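Can robots do the chores yet? Not mine

2nd October. Quick one, dinner's on.

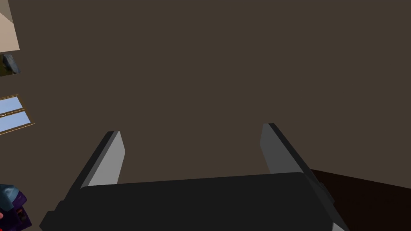
What I've been running

Posico kitchen sim, two-finger gripper, 300 tries at putting cups away. Fingers open, nothing in them – story of my week. Cups went in 2 times out of three on a good day. Towels, forget it. Folding is still awful and teh sim cloth is worse than real cloth.

Shop floor

Wolton bin picking is further along, same part every time so of course it is. A house isnt like that. Mine has socks in it.

Trying run 1411 tonight with slower closing. Will post numbers if there are any.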